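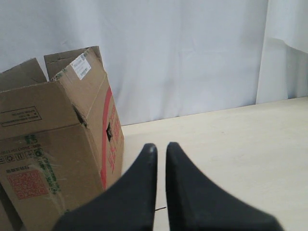
Aurel Stoica

The rules for the robot cells at Flimstead fit on 3 sheets of paper. When I visited in October, the woman who wrote them, the safety lead of the site, had them folded in her jacket.

"The first version had 39 rules," she told me. "People signed it and then they put it in a drawer. Now we have 18, and I can ask any operator about any of them."

Many of the 18 concern cardboard. Used boxes come back from the Cliltow depot with old labels, tape and torn corners, and she does not want them refused only for their looks. "A dent is allowed. A soft bottom is not allowed. The operator must press it with the hand before it goes on the table." Flaps must be open before the arm is started, and no one may hold them back with the fingers while it moves.

I asked her about speed. She took some time before she answered. "Everybody wants to speak about speed. I prefer to speak about the stop." After each stop the operator waits, looks into the cell, says aloud what he sees and only then resets. At Hurevholm, where she worked before, the reset was often pressed from habit – "like a lift button", she said.

New operators stand beside a colleague for 90 minutes before they touch the controls. She would like it to be longer, but the shifts do not permit it.

Gripper fingers are checked at the start of each shift, by eye and by touch, with the power off. If there is a cut in the surface, the finger is changed. "We do not discuss how deep it is," she said. "This discussion I have had too many times."

The next revision will deal with cloths and curtains near the arm. She has not yet decided what distance to write in it.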